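Home | Grants | Reports | News | Contact

Grarbridge Tableware Library: progress report to the Dinsa fund
Mwangi Rotich, 12 Jul 2019

Hello all! You asked for a plain update on where your 4000 has gone, so I'll try to keep it short (I never manage it).

The lending collection is growing nicely. We now send out sets of up to 80 pieces to schools and clubs, and the bright see-through bowls are still everybody's favorite. I like them with one small thing in each, the way we have the teal and the yellow ones, and the patterned plate looks so much better up on the pine slatted tray than flat on the table. The succulents are mine, by the way, and didn't come out of your money!
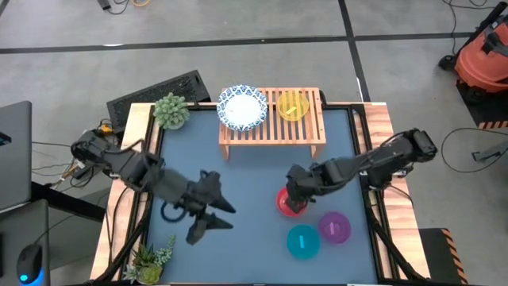 Cataloging the blue and white

This has been slower going, and I'll own up to that. We planned on 100 records by now and we're short, mostly because I keep stopping to look at the undersides. On one of the bowls the pattern carries on underneath, all blue leaves or petals with wavy white lines looping between them like a net, and then there's a small blue mark on the white base. I'd call it a four-lobed flower, but you could just as well say a knot.

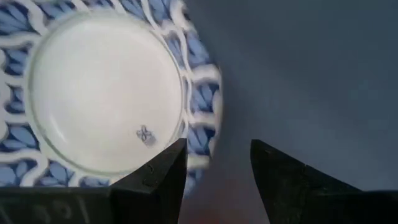
I've written to Grolonano to ask if they can help us with marks in general, and they've promised me a morning with their reference books. Until then the maker column stays blank for anything I'm not sure of. I'd much prefer a gap to a wrong guess.

Still to do: new padded crates for the Brusosia loan, labels, and a proper shelf list. The crates are on order and I'll send the receipt as soon as I have it. Next report in November, with the full catalog attached.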